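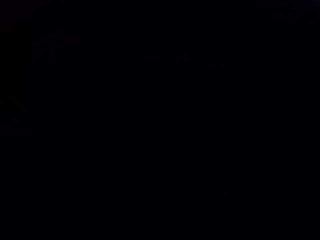 To: allotment and garden list
Subject: Re: Slow germination of leeks, and which compost
Date: 1st December

Dear all,

Thank you for the many replies. I answer to the message from the member on the Ollum side, because it is the closest to my own situation. I quote only the part I want to discuss.

> I sowed two trays of leeks in the same week, one in Plivero
> compost and one in the cheap bags from the market. The
> Plivero tray came up well. The other one had perhaps a third
> of the seedlings, and these were yellow. Is it the compost,
> or did I water too much? I also wonder if the seed was old.
> The packet says 300 seeds but it has no year on it.

I had the same yellow colour two years ago and I also blamed the water. Then I sieved a bucket of the compost and found a lot of bark in it, pieces as long as my finger. As I understand it, fresh bark takes nitrogen from the compost while it rots, and the young leeks stay hungry. After I gave them a weak liquid feed, once a week, they became green again in less than a month. So I would try this first, before you throw away the tray.

About the old seed: leek seed is not keeping so long as tomato seed. I would not trust it after the third year. You can put twenty seeds on wet kitchen paper in a closed box, in a warm room, and look at them after ten days. If fewer than half have opened, please buy new.

> Also, has somebody tried the Clatix heated mat? I am thinking
> of buying one before the spring.
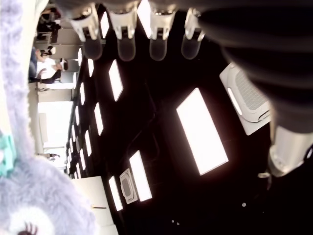

I have the small one. For leeks I do not find it necessary, they are content with a cool windowsill. For peppers and aubergines it made a big difference to me, but you must check the trays every morning, as the compost dries from below and the top still looks moist. I lost one full tray of basil in this way. The cable is also rather short, so measure the distance to your socket first.

Concerning the joint seed order with Santoso: last year we ordered for around 2,000 grams of onion sets too many, and some of us were still giving them away in August. I suggest that each person writes the exact amount this time. The price per kilo goes down at 3,000 grams for each variety, and I think we reach this easily for the red ones. For the shallots I am less sure. I will take 1,000 grams of the red and no shallots, because mine all went to flower.

One more question from my side. Does anyone on the list cover the leeks against the leaf miner in autumn as well, or only in spring? I removed my net in September and now I find small brown pupae between the leaves when I clean them in the kitchen. The plants are still good to eat, but it is a lot of waste.

With kind regards from plot by the lower gate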